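Base and arm, part 6: page turning and the wheel offset

The Trarkex workshop in Busville has let me keep the build on a desk since April, and most of the mechanical work is finished. What remains is calibration. The current job is getting the arm to handle a printed brochure without creasing it, a harder test of the wrist than any of the blocks I used in part 5.

The difficulty with coated paper is that adjacent sheets stick. A straight downward approach lifts either no page or several. I now bring the fingertips in low from the outer edge and let the sheet bow before closing. Finger closing force is set in raw driver units, and 198 is where the paper starts to mark. I run it at 156.
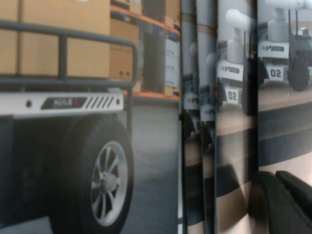 Page last changed: April, 4:15 pm

The fold is where the approach goes wrong. Pages fan near the middle, and each strip carries a slice of nearly the same photograph, so the feature matcher finds the same logo plate and the same "02" label over and over and jumps between them. Masking the inner part of the spread fixed most of it. I also tried matching on the orange shelf beams in the warehouse photo, but long straight edges give no position along their own length. The AGILE badge is a better target: high contrast, with the slanted stripes next to it to fix the orientation.

The page routine is a small state machine in Kodik, the scripting layer I wrote for part 3. The states are approach, slide, bow, close, lift and release. Lift has a timeout of 15 seconds, far too generous, and I will cut it once the logs stop surprising me.

On to the base. The wheel offset I complained about last time was my own error. I had measured to the outside of the rubber and entered the value as if it were the center of the contact patch. With the correct number, a commanded straight line is straight, and the turn in place closes on itself. The odometry scale factor needed a small change as well, now in the config file on the Arboleda branch.

I do all bench work with the drive disabled in software and the drive fuse pulled. A base on a desk has very little margin – one stray velocity command is enough to put it on the floor. 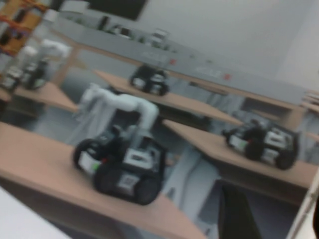
Workshop desks, with four of the wheeled bases set out.

Camera exposure is next. Fast wrist moves smear everything, and marker detection drops out until the arm settles. Shortening the exposure costs brightness, and raising the gain to make up for it adds enough noise to upset the corner finder. For now the script waits after each move before asking for a detection. It is slow and it is reliable.

Open items:
Wrist cable still rubs at full rotation.
Error 301 from the motor driver on cold start, clears after a second power cycle.
Hand-eye calibration to be repeated with the new fingertips.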